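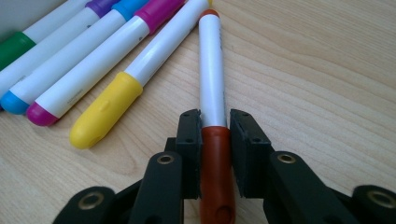
10 October 2026
By the Stallirside art room project group

Our project looked at how the shared felt-tip markers at Stallirside are stored and why so many dry out. The room has one big set, used by every class, and in July we tested all 1,753 markers on scrap paper. We sorted them on the wooden table and tried each one with a short line. Colors such as yellow, magenta and bright blue were kept in the same pile – the old system had no color order at all. We threw out 600 that left no mark.

For the second part we gave each table a white plastic bin and asked students to put markers back in it with the caps on. Loose caps went in the bin too, so they could be matched later. After 19 lessons we tested again. Fewer markers had dried out, but the bins were often left half sorted.

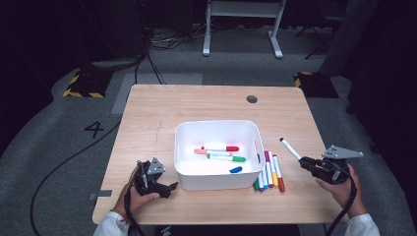
The art office replied that bins are fine for the younger classes, but the older ones would prefer a rack that keeps the markers flat. We plan to try one next term.

Comments

Tamura: Did you test the caps for cracks?

Brernton: We lose more caps than markers.

Contact the project group | Back to top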